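Re: [Panicker Basketry] Soaking times for round cane

On Sunday at 7:40 pm a list member wrote:
> I bought two hanks of cane from Fanalier and it keeps cracking when I
> turn down the border. I soak it overnight in the laundry tub. Is it bad
> cane, or should it go in for longer? Colour is fine, a bit grey at the
> ends. Also, does anyone still have the Priklow handout on borders?

Overnight is too long for round cane. I leave the thinner weavers in lukewarm water for 20 minutes and the stakes for 40, then wrap the lot in an old towel while I set up. If it sits in water for hours it goes grey and the fibres start to lift, and then it splits at any tight bend. The grey ends on yours sound like that to me.

For the border, dampen the stakes again before you start. By the time the sides are up they have dried out, especially with a heater going. I stand the basket upside down in a bucket with enough water to cover the last few rows, and squeeze each stake with round-nosed pliers where it will bend.

I've used Fanalier cane for a few years. The 300 g hanks vary a bit and there are usually some brittle lengths in the middle. Sort those out first and keep them for base sticks. The last hank I bought gave me 58 usable stakes, enough for 2 shopping baskets with a few spare.

The Priklow handout is in the files area, listed as item 867. The drawings for the three-rod border are on the second page. The photocopy is faint, so print it dark.

If your workroom is as dry as ours at Ender, keep a spray bottle handy as well. 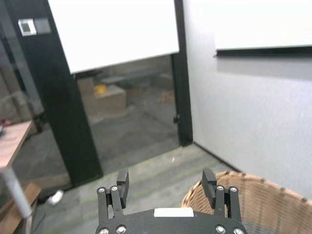 Materials and Techniques

Replies go to the whole list. Please trim quoted text and change the subject line if you start a new topic.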